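Courses > Robotics and Automation > Handouts

Unit 6 handout: Placing a processor in its socket

Set by Annatjie Modise, Cellham workshop. Read this before the June sessions and bring it with you. The marking notes are at the end.

In Unit 5 you picked up blocks and put them in a tray. The tray forgave an error of a few millimetres. A processor socket does not forgive much at all. The contacts are in the socket and not on the chip, and they are thin sprung pins that bend if the chip is dragged sideways across them. A bent pin usually means a dead board, and we have a limited stock of boards.

The task is one placement. The arm starts with the processor gripped by two opposite edges, moves over the open socket, levels the chip, lowers it and lets go. You close the retention bracket and the lever by hand afterwards. Closing them with the arm is a separate exercise in Unit 8.

Before you run anything

Check that the machine is off at the wall and unplugged. Lift the load lever fully and open the bracket. Look into the socket with a torch. If any pin catches the light differently from its neighbours, stop and tell Anel Nkosi, who keeps the fault sheet for the boards. Do not try to straighten a pin yourself.

Old paste on the lid of the chip does not affect the placement, but keep it off the edges, where the fingers close. Paste on the fingers makes the chip slip and then you lose your grip position. Wipe the fingers between runs.

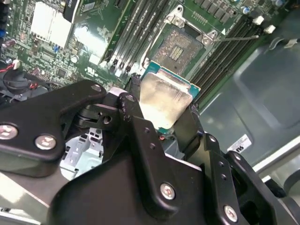 The approach has two stages. In the first, the arm comes in above the socket with the chip at whatever angle the pick gave it. In the second, the wrist turns until the chip is parallel to the socket. Do not begin the descent until the second stage has finished. Most of last year's failed runs came from programs that corrected the tilt and moved down at the same time, so one edge of the chip arrived first.

Watch the clearance on both sides. The memory slots stand higher than the socket, and the gripper is wider than the chip it is holding. Your path should come straight down for the last part of the move. If the case walls are still fitted, check the elbow as well as the fingers.

Orientation is your responsibility. Find the alignment marks on the chip and the socket and write down which corner matches which before you start. The program will lower a chip turned the wrong way with no complaint.

Release

Open the fingers slowly and by a small amount, then raise the arm vertically. If the chip lifts with one finger, pause the program. Do not nudge the chip with the gripper. Support the arm, use the manual release and take the chip out by hand.

Logging

Save every run, including the bad ones, to the Mthembu folder on the shared drive. The numbering carries on from last year, so the first run of this unit is 3846. Put your initials after the number. In the notes column write the wrist angle at the end of stage two and whether you stopped the run yourself. Groups working on the Oltcombe site use the same folder and the next free number.

Marking

The unit carries 6 marks: two for the written path, two for the log and two for a placement seen by a member of staff. A run stopped by you for a good reason does not lose marks. A placement made with the chip out of level does, even if it seats.

Bring the written path on paper. Reading for next time is the Jidby notes, the section on lever forces.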